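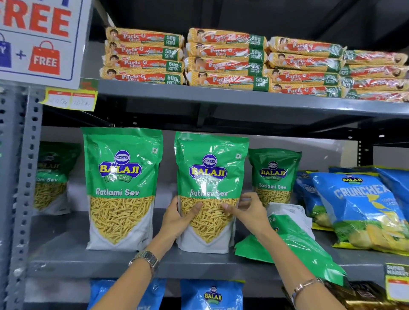 Balaji Ratlami Sev on a metal shelf, with a hand on either side of the pouch.

Hubert Gasser had paddled for 6 hours when he lost feeling in two fingers of his left hand. He kept going. The Stondska, a river marathon for kayaks and surfskis, was not half over, and he was lying third.

"You don't stop for fingers," he says. "You stop for a shoulder, or if you can't keep food down."

Gasser finished second in October, 3 minutes behind Matúš Krajčí, who has now won the race twice. The two train together for part of each year on the lake at Cumora, and Gasser says he knew by the Skilach bridge that he would not catch him.

"Matúš looked back once. He saw where I was and put in maybe ten hard minutes. After that I was racing for second."

The portage at Skilach is 800 meters on gravel, and many paddlers lose time there. Gasser runs it with the boat on his right shoulder and has practiced it since he was a junior. This time he gained two places on the path and gave one back at the put-in, where he slipped getting into the boat.

There were 312 starters, the most the race has had. Gasser would like to see the field split into waves. "The first bend is too narrow for that many boats. I got hit from behind and I hit somebody else. I said sorry, but I don't think he heard."

He spent the winter on technique with his coach, mostly short sessions at low stroke rates. The fingers recovered in a week. He has moved his seat forward a little and changed to a smaller blade, which he says he should have done years ago.

His next start is the Costache sprint series – shorter races, flat water, no carrying. Krajčí will be there too.

"He's faster than me over a short course," Gasser says. "But I want to see by how much."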